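Ground control at the Mudwood gravel site

I finished the control work for the Mudwood site in April and have been meaning to write down what I did, mostly so I can find it next year. The site is a gravel pit with two working faces and a settling pond. The owner wants a contour map and an elevation surface he can compare against the old one.

The old survey was done from the ground with a total station, and it had 1,490 points in it. That sounds like a lot until you plot them. Most are along the haul road and the toe of the east face, and there is almost nothing on the upper bench. Any surface you build from it up there is guesswork, so I told the owner to expect differences on the bench that have nothing to do with digging.

I set 4 new control points and reused 2 old ones. One of the old ones is a rebar with a plastic cap near the gate. The other is a chiseled cross on a culvert headwall along Ccori Road, and it took me most of a morning to find under the leaves. I sat on each point for about 72 minutes with the receiver, then sent the files off to be processed. The headwall came back a little lower than the old sheet says. The gate rebar matched well. I held the rebar and let the headwall float.
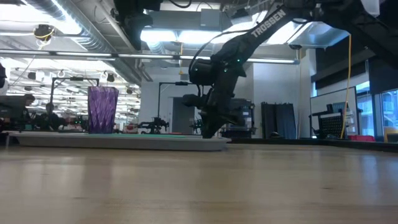

Vol. 6, No. 2

For targets I used painted plywood squares, black and white, nailed down at the corners. I tried the vinyl kind from Preltano on a different job and the wind got under them. Plywood is heavy to carry up to the bench but it stays where you put it. If a truck runs over one you can tell, too.

The pond was the weak spot again. Photo matching does badly over water, and the surface came out covered in spikes. I drew a breakline around the shore from the images, gave it one elevation from a shot I took at the edge, and flattened everything inside. The owner only cares about what's above the water, so that was good enough. If he ever wants the bottom, someone will have to go out in a boat.

I ran the contours in Cunosell at one foot and then thinned them. One-foot lines on the faces print as a solid black smear. I kept them on the pit floor, where they show the drainage, and went to five feet everywhere else. The program wants to smooth the lines by default. I turned that off after it pulled a contour straight across a berm.

One mistake to avoid next time. I exported the first surface in meters and the old one was in feet, US survey feet at that, and I spent an evening wondering why the two sheets sat so far apart. The units are written in the header of the old file. I hadn't opened it.

The check shots along the haul road are still in the field book. I'll type them in and add them to the job folder before I send the final sheets to the owner.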